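Kleines Haus, große Stücke — Notizen für den Vortrag
Stand 22. Mai 2022, noch nicht fertig gekürzt

Einstieg. Nicht mit Dank anfangen, Dank ans Ende. Kurz warten, bis hinten die Tür zu ist.

Erster Satz frei sprechen: Wir spielen im Ziltby seit 4 Spielzeiten Theater in einem Raum, der mal eine Druckerei war. Säulen in der Spielfläche. Zwei Stück. Kriegt man nicht weg, tragend. Jede Inszenierung muss sich zu den Säulen verhalten, die meisten tun so, als wären sie Bäume oder Türrahmen.

Thema heute: Kammerstücke. Wie man sie aussucht, probt, verkauft. Und was bei uns schiefging, das kommt im zweiten Teil, da bitte nicht hetzen.

Teil 1, Raum

Wir haben 107 Plätze. Auf dem Papier. Wenn wir an drei Seiten sitzen lassen, weniger. Wenn die Regie einen Steg will, noch weniger, dann wird im Büro gestöhnt.

Abstand erste Reihe zur Spielfläche: eine Armlänge. Heißt für die Spielenden: kein Stimmdruck. Leute, die von großen Häusern kommen, brauchen eine Woche, bis sie runterkommen. Blick auch. Wohin schaue ich, wenn da ein Knie ist? Antwort der meisten: drüberweg. Falsch, sieht man sofort. Besser reinschauen und weiterspielen, das Knie hält das aus.

Licht. Wenig Höhe, also flache Winkel, also Schatten an der Rückwand. Haben wir lange bekämpft. Seit »Prirnum« lassen wir die Schatten stehen und planen sie ein. (Hier kurz erzählen: die Szene mit dem Brief, der Schatten der Mutter ist größer als die Mutter, Publikum dachte, das sei Konzept. War ein falsch gehängter Scheinwerfer bei der Hauptprobe, ist dann geblieben.)

Ton: fast keiner. Ein Radio auf der Bühne ist lauter als jede Box. Die Lüftung hört man. Die Lüftung wird vor den leisen Stellen abgeschaltet, steht im Inspizientenbuch mit rotem Stift. Im Sommer Problem.

Teil 2, Stücke

Wie suchen wir aus. Lesegruppe, einmal im Monat, Suppe dazu. Jeder bringt ein Stück mit, keiner darf sein eigenes vorlesen. Klingt albern, hilft aber, man hört sofort, wo der Text hakt wenn ihn jemand kalt liest.

Was wir suchen: zwei bis vier Figuren, ein Ort, ein Grund, warum keiner rausgeht. Der letzte Punkt ist der schwere. In vielen Manuskripten könnte die Hauptfigur auf Seite drei einfach den Mantel nehmen. Dann frage ich beim Autor nach, und meistens kommt: ja, aber sie liebt ihn doch. Reicht mir nicht. Ich will den Grund im Raum haben. Ein krankes Kind nebenan, ein Geschäft, das noch nicht unterschrieben ist, Schnee von mir aus.

Handstead nennen, das ist das Beispiel. Zwei Schwestern, eine verkaufte Pension, letzte Nacht vor der Übergabe. 26 Szenen im ersten Entwurf!! Auf 80 Minuten. Alle drei Minuten Blackout. Im großen Haus mit Drehbühne ginge das, bei uns hört man beim Blackout nur die Leute atmen und jemanden gegen die Säule laufen. Wir haben mit dem Autor zusammengestrichen, am Ende eine einzige durchgehende Nacht, kein Blackout, nur eine Uhr, die wirklich ging. Anspielzeit der Uhr jeden Abend gleich. Die Uhr ist im Oktober in der zweiten Vorstellung stehen geblieben, die ältere Schwester hat sie aufgezogen, im Text weitergesprochen, das haben wir dann drin gelassen.

Merken: hier Pause machen, da lachen sie oder nicht, egal.

Länge. Ich bin für kurz. 80 Minuten ohne Pause. Gastronomie ist dagegen, verständlich, Pausengeschäft. Kompromiss: Bar nachher länger offen, Ensemble kommt raus. Die Gespräche an der Bar sind mir wichtiger als jedes moderierte Nachgespräch. Da sagt einer mal, dass er den zweiten Brief nicht verstanden hat. Im moderierten Gespräch sagt das keiner, da fragen sie nach der Textmenge und wie man sich das alles merkt.

Teil 3, Proben

Probezeit fünf Wochen. Davon eine am Tisch. Mehr Tisch will hier fast jeder Regisseur, ich nicht. Am Tisch sind alle klug. Im Raum merkt man, dass der kluge Satz nicht sprechbar ist.

Ab der zweiten Woche auf der Originalfläche, mit Säulen. Ging in der ersten Spielzeit nicht, da haben wir in einer Turnhalle geprobt mit Klebeband auf dem Boden. Klebeband ist keine Säule. Alle sind durch die Säulen durchgelaufen, fünf Wochen lang, und in der Endprobe stand das Arrangement komplett falsch. Drei Tage Umbau. Nie wieder.

Requisiten früh. Keine Ersatzsachen bis kurz vor Schluss. Auf einer Armlänge sieht das Publikum, ob jemand den Verschluss kennt oder zum ersten Mal anfasst. Ein Gegenstand, der drei Wochen mitgeprobt ist, wird anders hingestellt. Weniger Sachen, die aber richtig. In Handstead gab es anfangs eine ganze Küche, übrig blieben Tisch, Uhr, zwei Stühle, Gepäck. Hat gereicht. 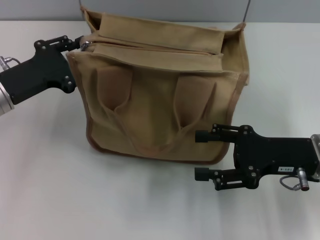 Wie viele Leute braucht man hinter der Bühne für so einen Abend?

Bei uns zwei: eine Person für Licht und Ton am Pult, eine für Inspizienz und Abendrequisite. Einlass geht extra, das macht das Haus.

Zweite Frage kommt auch immer, ob man die Spielenden selber umbauen lassen kann. Kann man, aber dann muss es inszeniert sein. Halb privat Stühle tragen sieht nach Schultheater aus. Entweder Figur oder dunkel.

Intimität, Kuss, Gewalt. Ernst nehmen, nicht schnell weglesen! Bei dieser Nähe ist alles echt fürs Publikum. Wir legen solche Stellen in der ersten Raumwoche fest, Griff für Griff, schriftlich. Was nicht im Blatt steht, passiert auch nicht, auch nicht am Premierenabend, auch nicht wenn es gerade so gut läuft. Eine Schauspielerin hat mir mal gesagt, erst mit dem Blatt habe sie sich getraut, böse zu werden. Seitdem diskutiere ich das nicht mehr mit Regisseuren, die sich eingeengt fühlen.

Und der Zuschauer? Wer in der ersten Reihe sitzt, hat auch nicht unterschrieben. Wir schreiben es auf die Karte und an die Tür, wenn es hart wird. Gab Streit intern, ob das die Spannung nimmt. Meine Meinung: nein. Wer weiß, dass ein Schlag kommt, wartet auf ihn.

Teil 4, Was schiefging

Chiang. Also: die Produktion »Haus Chiang«, dritte Spielzeit. Familienstück, drei Generationen, ein Restaurant, das schließen soll. Schöner Text. Ich hab ihn ausgesucht, also meine Schuld.

Fehler eins: sieben Figuren. Wir haben uns eingeredet, dass vier Leute das doppelt besetzen können. Auf zwanzig Meter Entfernung mit Hut und Brille klappt das. Auf eine Armlänge nicht. Zuschauer haben bis zur Mitte gerätselt, ob der Onkel und der Anwalt derselbe Mann sind. Ein Herr hat es für die Pointe gehalten.

Fehler zwei: echtes Kochen auf der Bühne. Roch wunderbar. Ab der zehnten Minute hat keiner mehr dem Text zugehört, alle hatten Hunger. Und der Rauchmelder, das war die Generalprobe, da standen wir dann alle im Hof. Danach nur noch kalte Küche, Schneiden ja, Braten nein.

Fehler drei, der eigentliche: wir haben zu spät Publikum reingelassen. Erste Fremde sassen in der Premiere. Seither zwei offene Proben, jeweils zwanzig Leute, Eintritt frei, danach drei Fragen auf einem Zettel. Wo waren Sie weg? Wen mochten Sie nicht? Was haben Sie nicht verstanden? Keine Sterne, kein »hat es Ihnen gefallen«.

Zahlen kurz, nur mündlich: über die ganze Laufzeit 370 Zuschauer. Für ein Haus unserer Größe mager. Handstead war nach der ersten Kritik ausverkauft, Chiang hatte bessere Kritiken und leere Reihen. Kann ich bis heute nicht sauber erklären. Titel vielleicht, Plakat vielleicht, das Plakat war sehr braun.

Teil 5, Verkauf, knapp halten

Inhaltsangaben kürzer. Zwei Sätze. Wer, wo, was steht auf dem Spiel. Kein »ein Abend über«. Kein »verhandelt«. Wenn im Ankündigungstext »verhandelt« steht, schicke ich ihn zurück.

Probenfotos früher raus, ruhig unfertig. Gesichter statt Totale, unser Raum sieht in der Totalen aus wie eine Garage mit Scheinwerfern.

Preise: ein Preis auf allen Plätzen, freie Platzwahl. Stammgäste wollen vorne, Neue hinten, sortiert sich von allein. Ausnahme sind die Plätze hinter der linken Säule, die verkaufen wir billiger und schreiben auch dazu warum. Manche buchen die absichtlich. Man sieht dort ein Drittel nicht, hört aber am besten.

Gastspiele. Nur wenn der andere Raum ähnlich klein ist. Prirnum ist einmal auf einer Stadthallenbühne gelaufen, da war von dem Stück nichts mehr übrig, die haben uns Mikroports angeklebt. Das Honorar war gut. Trotzdem.

Schluss, Stichworte

— nächste Spielzeit: drei Produktionen, eine davon ein Monolog, Titel noch nicht sagen, Rechte nicht unterschrieben
— Lesegruppe offen, wer Stücke hat, schicken, bitte als pdf und mit Figurenliste vorne
— offene Proben wieder ab Oktober, Liste liegt an der Kasse
— Dank an Haus, Technik, an die Leute von der Bar

Falls Zeit bleibt: die Geschichte mit der Uhr ausführlicher. Falls keine Zeit bleibt, Teil 5 komplett weg und direkt zu den Fragen. Wasser mitnehmen aufs Pult. Handzettel mit den drei Fragen nochmal kopieren, die alten haben hinten den falschen Beginn drauf.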